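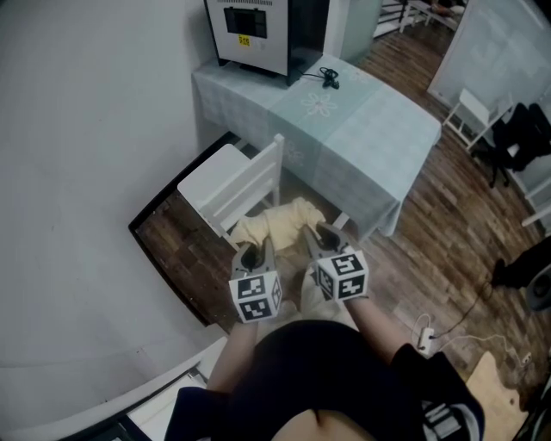 Paired Grunel hand-held grippers with marker cubes, used on a cloth over a chair seat.

Grunel Hand-Held Gripper Kit: Frequently Asked Questions
Issued by Fandon, Customer Programmes. Last revised 2018-07-24.

What is supplied in the kit?
The standard kit contains two hand-held grippers, a head mount, printed marker cubes, charging leads and a carrying case. The spare pad set is ordered separately under part number 294.

Is a robot arm required?
No. The operator holds one gripper in each hand and performs the task directly. Recordings may later be used to train an arm fitted with Grunel jaws. Fandon does not supply the arm.

Which tasks are suitable?
The kit is intended for household and light workplace tasks, including folding, wiping, sorting and placing. Soft goods such as cloths and towels may be handled with both grippers together. Items exceeding the rated load in the operator's manual must not be lifted.

Does the room need to be specially fitted out?
An ordinary furnished room is acceptable. Operators should keep the marker cubes unobscured by sleeves or fabric during recording. Strong direct sun on the markers may cause tracking to be lost, and blinds should be adjusted accordingly. Power leads should be kept clear of the operator's path.

What are the jaw pads made of, and how often are they replaced?

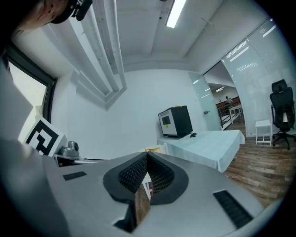
Gripper jaws and mesh pads, seen from the tool's own camera.

The jaws are faced with fine black mesh pads. Pads are treated as a consumable and should be inspected before each session. Any pad that has lifted or frayed is to be replaced in pairs. Solvent cleaners must not be used; a cloth dampened with water is sufficient.

May the kit be used by left-handed operators?
Yes. The dominant hand is selected in the Ruchti software at the beginning of a session.

How are recordings stored?
Recordings are held on the customer's own storage and are organised by operator, task and session. Nothing is transmitted to Fandon unless the customer lodges a support request and attaches a file. Customers remain responsible for obtaining the consent of any person who may be recorded.

What training is offered?
A half-day induction is held at our Plolville centre for groups of up to 3 operators. On-site induction may be arranged on application. The next intake for the advanced course is in November.

What is the warranty period?
Grippers and head mounts are covered for 86 weeks from the date of delivery. Pads and charging leads are excluded.

Whom should I contact about a fault?
Faults should be reported in writing to Finlay Mowat, Service Coordinator, quoting the serial number and form 132. Please do not return equipment until a return authorisation has been issued.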